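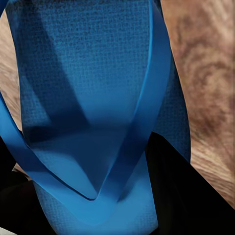 4.2 Working out what to buy

Figure 3. Close-up from the simulated soft-goods task: woven blue fabric with a glossy strap folded into a V, and the narrow lower part of the item between two black gripper fingers.

I'll admit that when Maja Piątek and I first sat down to plan the spending for this project, we did it backwards. We had a quote from Wultedeck for a complete cell (arm, gripper, table, safety fencing, the lot) and we very nearly signed it, then started asking what we wanted the thing to pick up! The quote is dated Wednesday, February 12, 2020, and I still have it pinned above my desk as a warning.

So we went back and let the simulator do some of the shopping. Soft goods are our whole problem at Zalewska, and soft goods are where cheap grippers and expensive grippers part company. Take the strap in Figure 3. It lies over the fabric in a wide loose curve, comes down to a sharp point and heads off again to the left, and the fingers have to get hold of the body of the item without minding any of that. We wanted to know if plain parallel fingers would do, or if we'd have to pay for the three-jaw unit that Temard kept recommending (it costs nearly as much as the arm, which made for a short phone call).

We ran 700 simulated grasps with each finger type, using the same set of start positions for both. The plain fingers dropped or missed the item 19 times more than the three-jaw unit did. That's a real gap, but a small one for the money, and most of the extra misses came from one batch of start positions where the strap lay right across the grasp point. A slightly different approach angle got a good share of those back, and changing an angle is free.

What we couldn't get out of the simulator was wear. Rendered cloth never frays and rendered fingers never lose their grip, so for spares we leaned on Eugeniusz Kaczmarczyk, who has run packing lines for years and told us to budget for 2 full sets of finger pads per arm before the first June service. We put that in as a fixed line. Maja wanted more, I wanted less, and his figure stood.

The other big line was the software licence. Zotbridge charges by the seat, and we'd pencilled in one each before noticing that only the person setting up a task needs one. Sharing a seat is a bit of a nuisance on busy mornings, but it paid for the second table. Installation and training come next, in Section 4.3.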